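2023-06-30

Last day of June and my notebook is almost full, so I write this one on the computer. I want to put down the towel result before I forget how I felt about it.

We finished the comparison today. The question was simple: if we teach the policy with fewer demonstrations, but we choose them well, does the folding become worse? The full set has 972 demonstrations. The smaller set has 775, after I removed all those where the operator hesitated or let go of the cloth and took it again. I spent most of June watching these recordings, and I dream in orange and pink now.

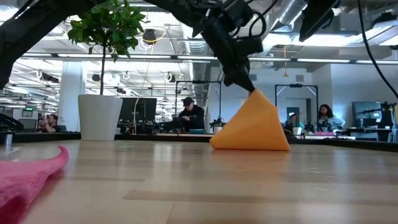

Grasp height was my big worry all month. When the operator is tired, he pulls the cloth higher than necessary, and the policy learns this habit very faithfully. With the orange cloth pinched at the top and drawn up into a peak like a small tent, the base is still spread wide on the table, and from such a position there are many ways to put it down wrong. My colleague from Barivbridge calls it "the circus". I removed many circus recordings from the smaller set, but I kept some of them. I was afraid that without them the policy would not know what to do when it arrives in this state by its own mistake.

Now the numbers. We made 50 trials with each policy. The full set gave 30 good folds. The smaller set gave 37. I checked it two times, then I went for a coffee and checked it again. Seven more folds is not a very big difference with so few trials, and I wrote this clearly in the report for Welov, even if they would prefer a stronger sentence.

What I still don't understand is the pink cloth. It is easier to flatten than the orange one, but the two policies are almost equal on it. Maybe there is nothing left to improve there. Maybe my rule for choosing is too much adapted to orange. I must look at the failures one by one. 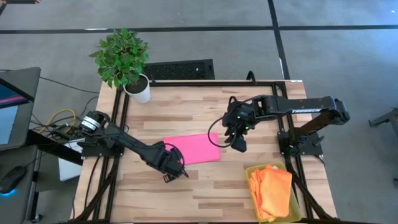

Pink cloth flat between the two grippers, orange one folded in the tray.

I also have to decide if the tray is part of the task. In my first plan the fold was the end, and putting away was only for us. Shao has a protocol where the trial counts only when the cloth is put away, and I begin to think it is more fair. It would mean scoring all the trials again from the video. I will ask for two more weeks and start with the orange ones.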